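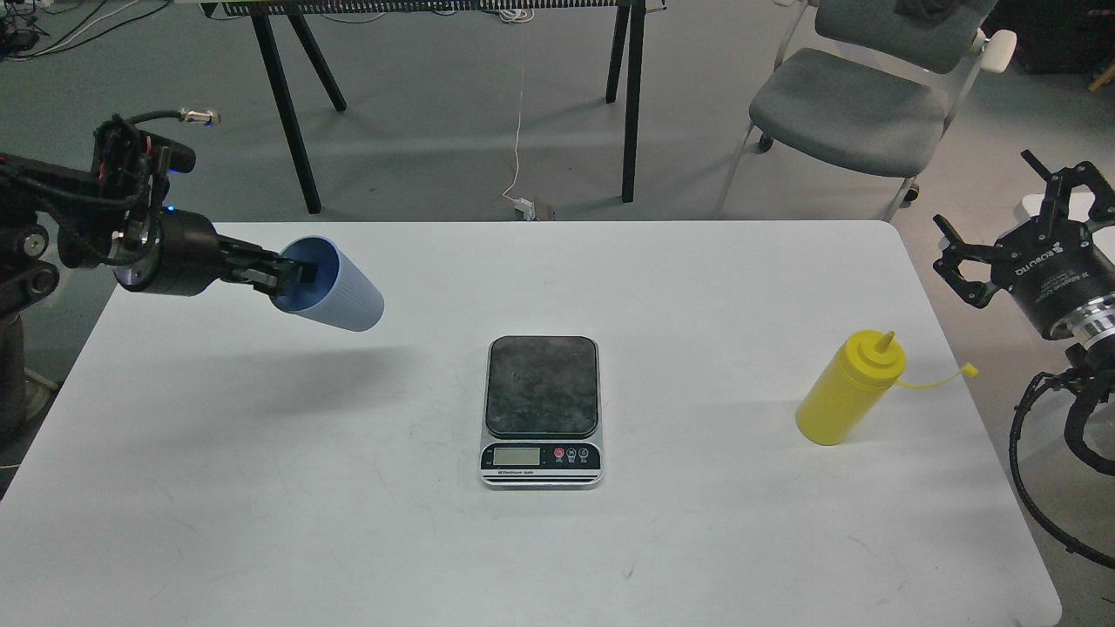 Gripper drops connection when the wrist rolls

Asked 25 Feb 2022 by jirkwood_bench

Two arms on one table, cup and scale task. Left gripper faults out mid move, comms lost, arm itself keeps going. Only when the wrist rolls past 80 degrees or so. Right arm is fine, same program mirrored. Already swapped the cable in November, didnt help. Where do I start?

Answer from Bogumił Wysocka

Cable dressing, nearly always. Power down, undo the ties nearest the gripper, roll the wrist by hand in freedrive and watch the connector. If it gets tugged at the end of travel you need more slack in the loop. Give it 70 mm extra and re-tie at the forearm, not on the wrist housing. Check the coupling screws while your in there, ours at Platport had backed out a bit.
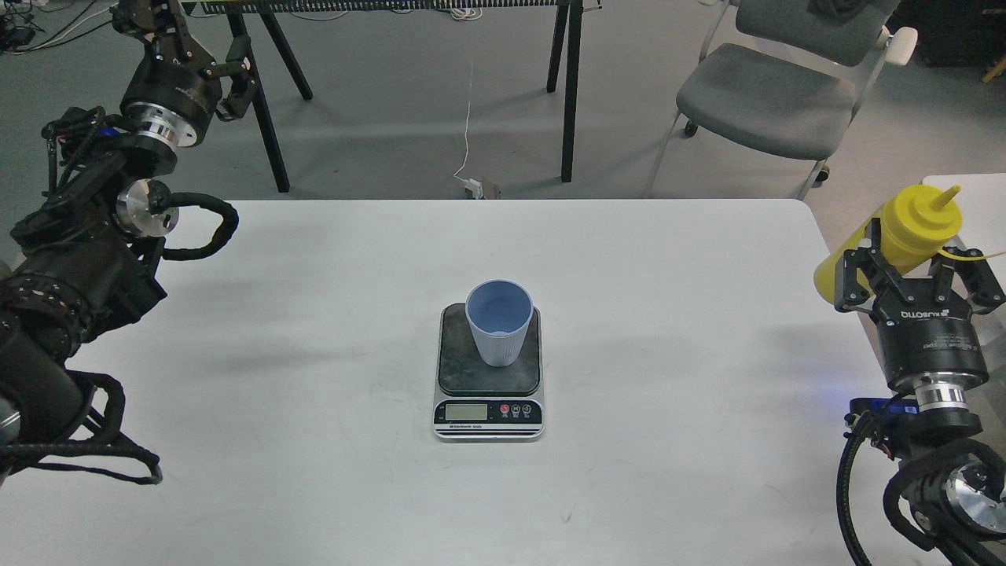 Do I need to redo the payload and tool centre after re-tying the cable?

Payload maybe, if you moved much weight, so run the wizard again. The tool centre stays the same unless the coupling came off.

Answer from plurnano_dave

had this, was the gripper. buy a new one

Answer from sobczak2

Before spending money swap the left and right grippers over. Takes 2 coffees. Fault follows the gripper, it's the gripper. Stays on the left, it's cable or the wrist connector. Also look for bent pins, grey gunk in the plug etc. Mine was over 900 bucks to sort and it was one pin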